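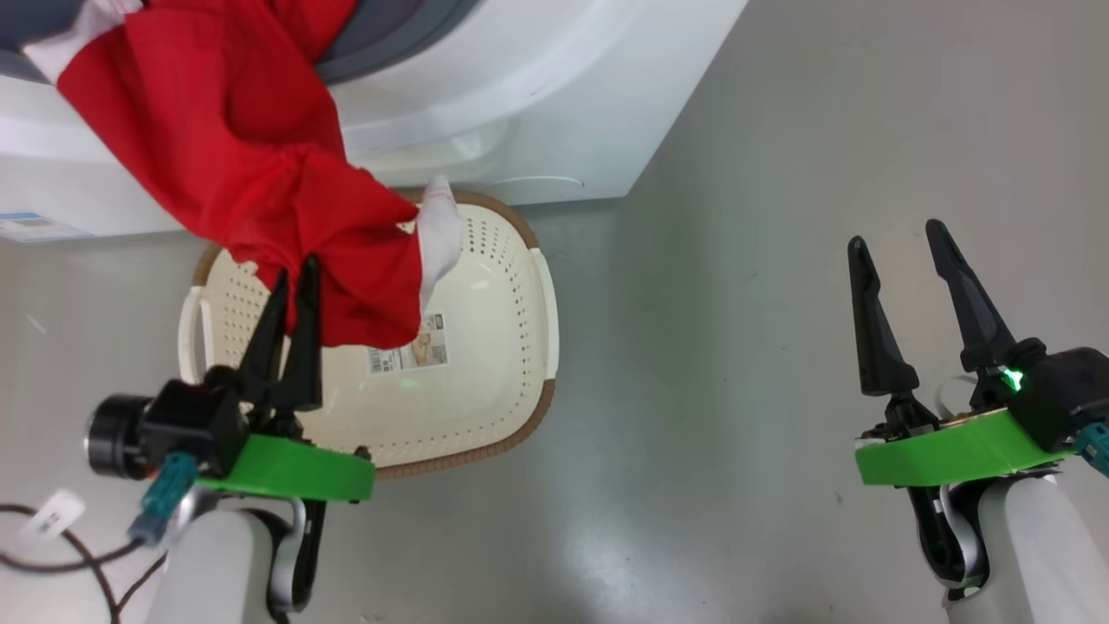 Sap flow sensors are a joy once they're bedded in, and this section gets your Konlow logger from the box to its first clean reading. The one thing to get right is contact between the probe and the living wood. A probe should sit in its hole snugly, with none of the slack you get in clothes spilling over the front of a washing machine, like the red top hanging out of the drum with a white sock tucked into it. If yours droops like that, pull it out and start with a fresh hole!

Setting up your first tree
By Kavitha Kurian | July
4 min read
Search the guide Go

1. Pick a straight stretch of trunk on the shaded side, well clear of knots and old wounds.

2. Scrape back the loose bark until you reach a firm, even surface. Go gently – you want to stop before you hit green.

3. Drill both holes using the supplied guide, keeping them 50 mm apart, one directly over the other.

4. Slide in the heater probe (red collar) above and the reference probe (grey collar) below.

Note: Eucalypts can gum up a hole within minutes, so have both probes ready before you drill.

5. Wrap the trunk with the foil shield and plug the lead into port A. The light blinks green twice.
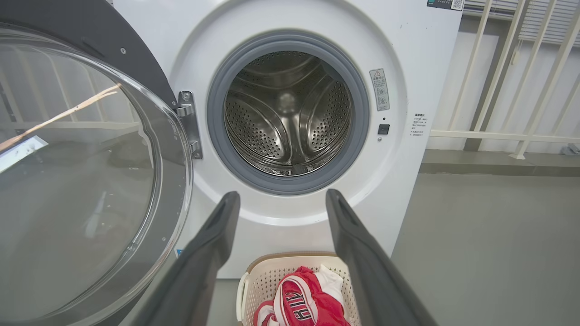 Front-loading washer with its door open and the drum empty.

6. Hold MODE until the screen shows SETUP, then enter your trunk diameter in millimetres. The logger accepts anything up to 510.

7. Leave it alone overnight. The pre-dawn reading becomes your zero, and watching the curve climb after sunrise is a real thrill the first time.

Caution: Never power the heater while the probe is out of the wood. The tip gets hot enough to burn skin and will damage itself.

Memory holds 2480 readings. If the screen shows error 176, reseat the lead and repeat step 6.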